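Home Robotics Hobbyists > Software and Simulators > Reviews

Thread: Prata simulator subscription – worth it after the trial?

Prekanville_Pete
Original post

Evening all. A few of you asked me in the Plomamine thread how I was getting on with Prata, the household robot simulator from Sunel, so I thought I'd give it a thread of its own and save everybody the scrolling.

For those who haven't looked at it, you pay by the month, you get a two-armed robot and a library of furnished rooms, and you write or train your own controllers to move things about in them. No hardware needed apart from a decent graphics card. I'm on the hobby tier, which allows 1,000 episodes a month, and I've had it since December.

My background is woodwork and a little Python, so please read this as one beginner's opinion. Installing it took an evening and a pot of tea. The manual is friendly, the sample programs ran first go, and the helpdesk wrote back to me at 9 pm, which I thought was very decent of them. The room library is where I've spent most of my time, and I've grown awfully fond of it. You get proper houses with doorways and corridors and pictures on the brick, and the furniture goes over like furniture when it's tipped.
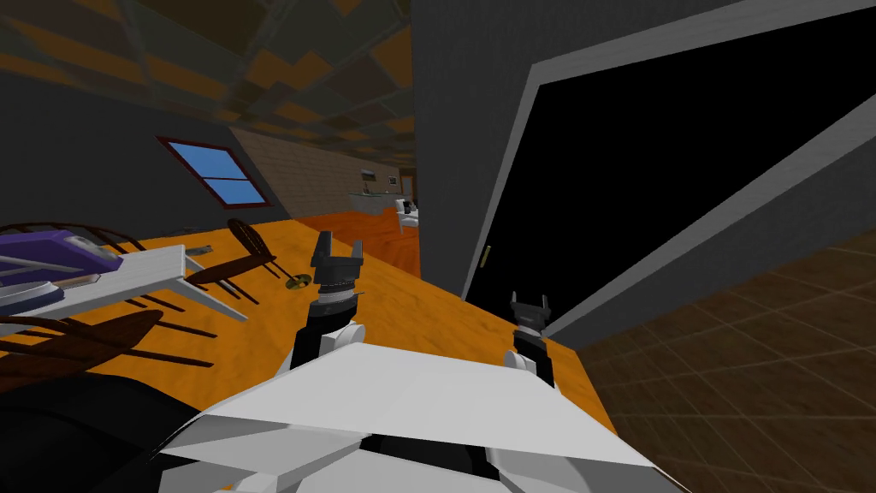 Lovisa Midtbø replied: I'd hold off on the yearly plan, Pete. I had the hobby tier through the winter and used up my allowance in the first fortnight every month, because a failed reset counts as an episode. It's in the terms if you go looking, but it isn't on the pricing page, and I think it should be.

Prekanville_Pete
Reply

Thanks Lovisa, I hadn't noticed that at all! I've just been through my log and I have 224 resets marked as failed. That's a fair chunk of what I paid for. I'll write to them in the morning and let you know what they say.

gumleaf_robotics
Reply

Can I put in a word for the other side? I run mine on the club tier and we've logged 3,417 episodes with very little grief. Most failed resets come from loading a room before the physics has settled. Put a pause of 50 steps in your startup script and see how you go. It's on the second page of the troubleshooting guide, which is a silly spot for it, I'll grant you.

Lovisa Midtbø
Reply

I had the pause in. It helped, but it didn't cure it, and I still don't believe a customer should be charged for the program's own hiccups. We may have to agree to differ on that one, gumleaf. I will say the robot model itself is lovely, and I never had a complaint about how the arms behave.

slowcooker_77
Reply

What are the wrist views like? That's what I'd be paying for. I want to practise lining up on thin upright things, and the free simulator I've been using gives me a grey smudge where the fingers ought to be.

Prekanville_Pete
Reply

Much better than a smudge, I'm pleased to say. Both fingers are in view, and the shading is good enough that you can judge the angle of a rod fairly well by eye. What I'd grumble about is the lighting. Anything past the near surfaces can come out as plain black, and a controller that goes by the camera alone hasn't much to measure against. I've been stopping mine on the approach, with the jaw open, and checking the line before I let it carry on. Slow, yes, but I find it rather peaceful – a bit like sighting down a board.
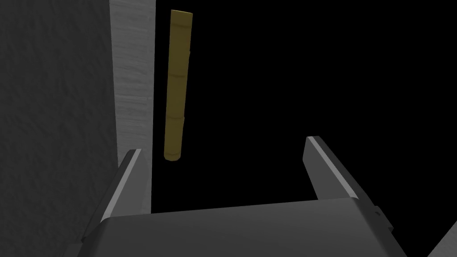
Settings people have asked me for

I'm putting these in one spot so they're easy to find. Approach speed at the lowest notch, shadows on medium, arm smoothing left at the default. I turned the collision sounds off after the first night as my wife was trying to read.

gumleaf_robotics
Reply

Shadows on high if your card can manage it, Pete. There's an ambient light slider under the room menu as well, and it lifts the black areas a fair way. I wouldn't push it right up or everything goes flat and you lose the shading you're praising.

slowcooker_77
Reply

Good to know, ta. I'll take the monthly plan and see whether I run out like Lovisa did. Does unused allowance roll over?

Lovisa Midtbø
Reply

It doesn't on hobby. I asked them twice.

Prekanville_Pete
Reply

Quick update. Sunel answered before lunch and they've credited the failed resets back to my account, though they called it a goodwill gesture and wouldn't say whether the rule is changing. I'm staying on monthly for now. Lovisa, it might be worth sending them your old log, even if you've cancelled.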